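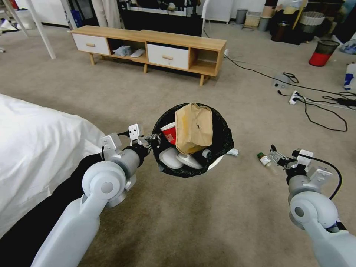
The bin, full, with a brown paper bag standing up in the middle.

Room Four, Changeover Day

Posted 31/07/2021 by Kristine Estrella

Guests at the Quiambao leave by eleven and the next ones start ringing the bell at three, whatever the booking page says. Room Four is the one with the low TV stand and the carpet that forgives a great deal. Shiela Magbanua, who takes over the upstairs rooms in October, has asked what she is in for. Mostly, Shiela, you are in for other people's trash.

Notes on the bin

The black liner goes well over the rim, all the way around. Leave it short and it slides down under the first heavy thing, and then you are washing a bin.

Paper bags get flattened before they go in. The brown one had other ideas and took the best seat in the house, with a red paper cup for company. It is already creased and stained, so a little more squashing won't hurt its feelings.

Check the floor next to the bin as well as the bin. People have good intentions and poor aim – there is a white scrap of paper just past the rim on the right, and a little glass bottle with a green cap lying on the carpet. Small bottles roll under the bed if you let them, and I have met several there.

Notes on the furniture

The TV stand is light wood with short splayed legs, which means you can get a vacuum nozzle underneath and therefore have no excuse. Open both white drawers, every time. Room Four has given us chargers, a passport and, once, a whole cheese.

The cubbies are for guests to use however they like. A gray shoe and a white slipper are sharing the middle one, an arrangement I would not have predicted. Any footwear left after checkout goes in the Tarnow box by the linen closet, with the room number on a tag.

The bed

White sheet, rumpled. Strip it last, after the bin has gone down, and shake it out before it goes in the hamper. The cheese was not the only surprise.

Room Five goes up next week, if I can find the other half of its curtains.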